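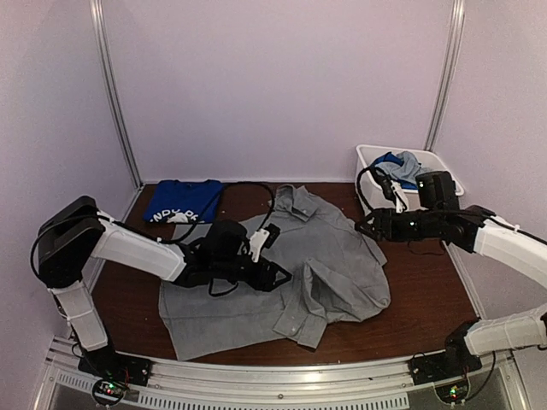

My aunt Vasanthi folded shirts for a living for years, at the Talukder laundry on Redunau Street, and she could do one while arguing on the phone. I can't. I'd been at it since two o'clock and I'd got as far as the blue T-shirt, which was folded and sitting at the back quite nicely, thank you, and then came Dad's grey one. Long sleeves, collar, all those little buttons. It lay across the middle of the table in a great twisted heap, one cuff stretched towards the front edge as if it wanted to shake hands.

"Start with the collar," said Vasanthi, from her chair.

"Which way up?"

"Ask the shirt."

She'd promised me 100 a week if I learned before July, and the bus to Pilon cost more than I had – so I asked the shirt. I found the collar. I did up one button, then another, and by the third I could smell the cedar from his wardrobe.

"He only wore it to weddings," I said.

"Yours next," said Vasanthi, and went back to her phone.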